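Home | Manuals | Ovolier | Recording | Next page
4 comments | 63 shares

Section 13. Recording door examples in the simulator

Welcome back! If you have made it through the set-up pages, you are ready for the part most of us enjoy - showing the arms what to do, again and again, until there is enough for the learner to chew on. Sang Ung, who wrote the first draft of this section, likes to take it slowly, and we suggest you do the same.

1. Load the Skornska room and pick the door task from the list.

2. Open the wrist view and check that the fingers are open and empty before you press Record.
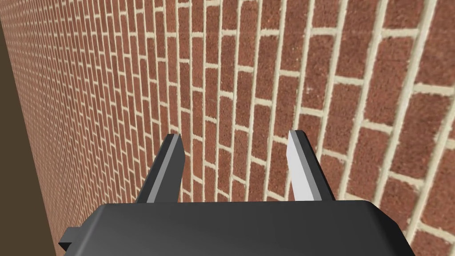
Fig. 13-1. Wrist view with the fingers open, brick wall behind.

Note: A wrist view full of brick is perfectly fine to record. Please don't trim those stretches out later, however dull they look, as the learner needs the travel as well as the grasp.

3. Switch to the body view and guide the right arm toward the door knob. Small, steady movements are best, and there is no prize for speed.

4. Stop for a moment when the gripper is beside the knob, then go on with the grasp.
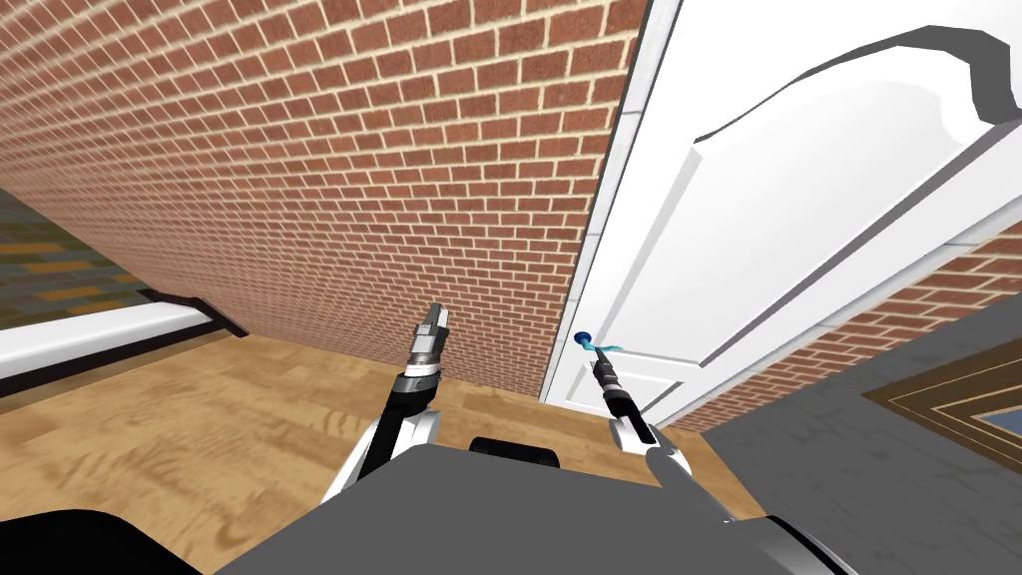
Fig. 13-2. Body view, right gripper beside the blue knob. The left arm is in view too.

Caution: Do not drag the arm through the door frame to save time. The simulator may let you get away with it, and the learner will happily copy you.

5. Press Stop, mark the try as good or bad, and save it. Keep the bad ones, please - Anoma Herath sorts them into a folder of their own.

6. Reset the room and start again. A full set for this task is 2,000 saved tries, shared among everyone on your team, so do take breaks.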